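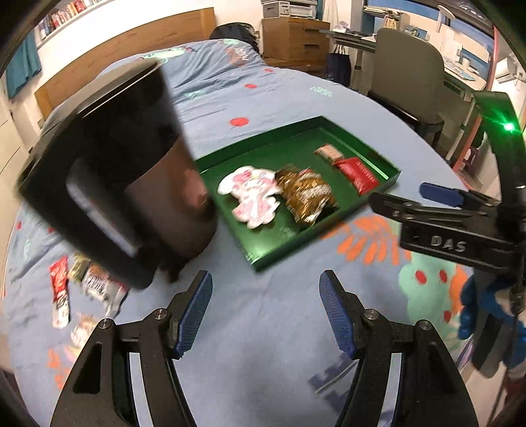

I read a lot of romance. Mostly paperbacks, mostly secondhand, and mostly in the bath, so over the years I've become fairly good at fixing, storing and hiding the evidence. A few readers asked how I keep so many books in a two-bedroom unit without it smelling like a church hall, so I've written down what works for me.

Musty books first. Put the smelly ones in a big plastic tub with a lid, stand them up with the pages fanned open, and pop a small open bowl of bicarb soda in the corner. Lid on, leave it for 11 days. I used to pull them out after a weekend and wonder why they still ponged! If they're really bad, change the bicarb and go again. Don't sprinkle it on the pages (I did this once to a whole duke trilogy and it was gritty forever).

Sticky price labels come off glossy covers with a hair dryer on low. Warm the label, lift a corner with your fingernail and peel slowly, almost flat against the cover. Any gunk left behind gets a dab of eucalyptus oil on a cotton bud. Test it on the back cover first - some of the older foil titles will come off on your cotton bud, and then your hero has no name.

For a book that's gone in the bath, don't put it on the heater. Stand it on a towel, press out what you can, and slip a sheet of paper towel in every 20 pages or so. Swap them when they're soggy. Once it's only a bit damp, close it and put it under something heavy overnight. It'll never be quite flat again but you can read it. If you can't get to it straight away, zip it in a freezer bag and freeze it. My friend Zoi Moschos has had one in with the peas since January.

Loose pages: PVA glue, the bendy kind, and a very thin line of it down the inner edge with a toothpick. Slide the page in, line up the top, close the book with baking paper either side and weigh it down. Please don't use sticky tape. It goes yellow and brittle and takes the words with it.

Shelving is where I get opinionated. Mass market paperbacks fit two deep on an ordinary bookcase if you raise the back row on a length of timber, so you can still read the spines. I got offcuts from the bin at Mavromatis and sanded them on the balcony. Leave a finger's width behind the books so air can move, especially on an outside wall, or you'll be back at the bicarb tub.

And keep a list! Mine is an exercise book with a page for each author, and it's up to 706 titles. Before the list I bought the same second-chance cowboy story three times, with three different covers. I take a photo of the pages before I go to the op shop, and I still come home with doubles, but fewer.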